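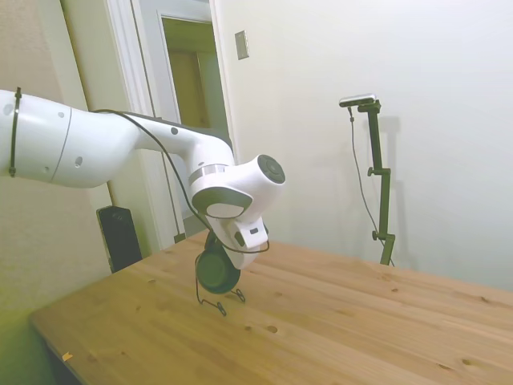
October 2021

Pine table, small goods. Carried on from the August pages, which stop halfway down because I ran out of notebook.

Went through the desk things for the Trellilov order again. The headphones are the awkward item. The ear cups are heavy for such a thin band, so the band swings and twists when you take them by one side, and the lowest bend touches down before anything else does. Balthasar Eder wants them stored flat in the drawer. I would sooner hang them. Laid flat, they slide under the cable bag and the cushions pick up lint. We left it open.

Zaugg still hasn't sent the second box. The delivery note says 573 pieces in 40 cartons, and I have no wish to check that by hand. Put the note in the red folder.

The bent wire stand does fine for light things. Cloth drapes over it well enough if the fold is wide. A narrow fold slips to one side, so fold once only and leave the ends loose. The feet are open loops and sit flat on the boards. If one lands across a seam it can rock a little — turn the stand until it stops. Prakance quoted us for felt pads. Not ordered yet.

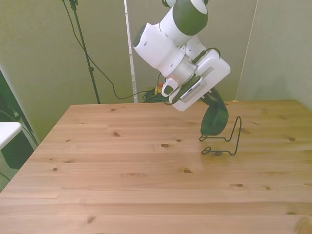
Do the wire pieces scratch the pine?

Pine is soft, so the wire will mark it if it is dragged. Lift the piece and set it down again. A light mark usually comes out with a damp cloth and a warm iron, but a cut across the grain has to be sanded.

Table top: planning to oil it before the end of the month. The satin finish is nice to work on but I don't trust it near coffee. Brulteo sent a sample tin of hard wax oil, item 163 in their list, and Balthasar has used it on shelves at home. Two thin coats, a day between them. Test patch on the underside first. Knots take oil differently from the rest and can stay tacky for longer, so wipe those twice.

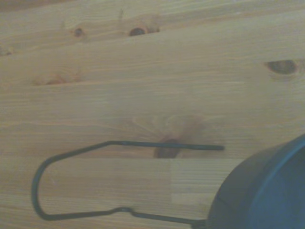
Knots and glued seams in the pine top, with a thin black wire handle lying flat.

To do:
Ask Zaugg for the second box.
Felt pads, 4 to start with.
Buy a lint brush for the cushions — the old one sheds.
Move the cable bag out of the drawer before the headphones question comes up again.
Rags for the oil. Hang them outside to dry, do not leave them balled up in the bin.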